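Visit Report: Nukden Open Day, Household and Shop-Floor Automation

Nukden opened its test building to outside visitors in June. I went for the second of the two sessions, which ran from early afternoon until 6 p.m., and my interest was narrow. My employer fits out small commercial kitchens, and clients keep asking whether a machine can take over clearing, sorting and putting away. I wanted to see the work done at normal speed by equipment that had not been tuned that morning.

Registration was slow. Badges were printed one at a time at a desk inside the loading door, and the safety talk had to be given twice. Visitors were split into groups of 12 and sent around the building in opposite directions. Mine started on the shop-floor side.

The first station was a bin-picking cell built by Surnov. It takes mixed plumbing fittings from a tote and places them in divided trays. The parts are rigid, the lighting is fixed, and the cell knows every item it will ever be shown. Our guide, Pascual Navarrete, put the longest unattended run at 2,352 picks, ended by a fitting wedged under the tote liner. He was open about the limits. If a customer adds a part number, someone has to spend part of a shift teaching it, and shiny brass elbows are still picked more slowly than dull ones.

The second station was a Farnine cart that moves stock between racks and a packing bench. It followed its route, stopped for people, and resumed. It did not lift anything. A worker loaded and unloaded it by hand, and the time saved was walking time. For a long building that may be enough. For the kitchens we fit out, where the farthest walk is a few steps, it is not.

The household side took up the rest of the afternoon. Nukden treats a kitchen counter as a sorting problem with poor boundary conditions. Fruit rolls, boxes crush, mugs have handles that may face any direction, and a clear plastic lid is hard for a depth camera to place. Navarrete said the team scores each task on three things: whether the right object was taken, whether it ended where it should, and whether anything else was disturbed. The third score is the one that holds the totals down.

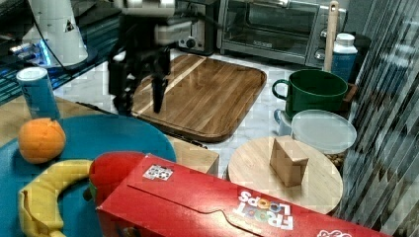
Can a machine put away a household's groceries without supervision yet?
Only in part: it can handle a short list of familiar items on a counter it has been set up for, and a person still has to be close enough to step in.

The timing was the most useful information I brought home. Nukden's posted target for a tabletop clearing task is 14 items, and the best complete run on the board had taken 40 minutes. I can do the same job in the time it takes to boil a kettle. Navarrete's position is that speed matters less if the job is done overnight, and for a home I accept that. In a commercial kitchen the counter is needed again before the next order, so the argument does not carry over.

Grip force came up several times in questions. A cereal box and a piece of ripe fruit need different handling, and the settings for one will mark or drop the other. The current approach is to identify the object first and choose the grip from a table. An unknown object gets the gentlest setting, with a second attempt if it slips. One visitor asked about wet dishes. Navarrete answered that wet dishes are on the list for next year and that he would prefer not to give a figure.

I also asked about cleaning. The fingers can be wiped down, but the wrist joints have seams, and the covers used on the test arms are not rated for food contact. Henríquez makes a washable sleeve that Nukden plans to try. Until something of that kind is approved, I would not put an arm over a prep surface in any kitchen we sign off on.

My notes for the office are short. Fixed sorting of known parts is ready to buy, provided the part list is stable. Carts are worth pricing for any client with a storeroom on another floor – check the elevator controls first. General counter work should stay out of our proposals for now, including the optional extras page.

Practical points for anyone going to the next session: parking is behind the building, closed shoes are required, and the coffee runs out early. Written questions can be left at the desk. I left two, one on seam covers and one on service intervals, and will add the replies to this report when they arrive.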